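4.2 Transfer Planning and Bin Localization

The planner, which we call Travari, treats bin-to-bin transfer as a sequence of short motions joined at hover poses above each bin. A hover pose is accepted only if the downward approach clears all four bin walls by 30 mm. Bin poses are estimated at the start of every episode, so the bins do not have to be aligned with the tape grid. The grid is used only for coarse placement between episodes and for checking drift in the camera calibration. 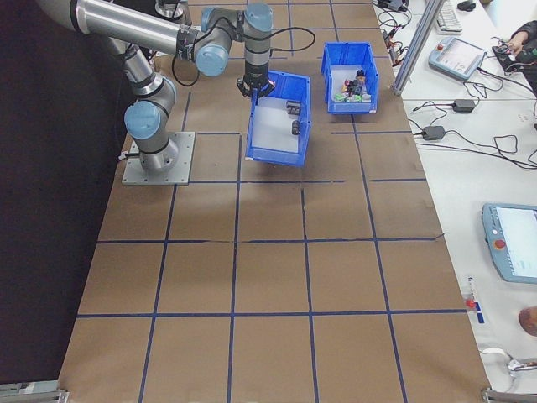 Figure 3. Workspace for the transfer task. The gripper is at a hover pose near the left edge of the closer bin; the second bin holds mixed small objects.

Sparse bins proved harder for the segmentation module than full ones. When only a few dark parts remain, those near a wall are often merged with the wall's shadow, and the grasp sampler returns no candidates. We therefore lower the mask threshold once the estimated fill drops below a fixed level, and reject any grasp whose closing direction meets the wall.

We logged 700 transfer attempts with this configuration. Of these, 41 ended in a planning timeout, almost 30 of them at poses where the wrist was close to a joint limit. Adding a second inverse kinematics seed, as suggested by Kovács, removed most of these timeouts at a cost of 40 ms per query.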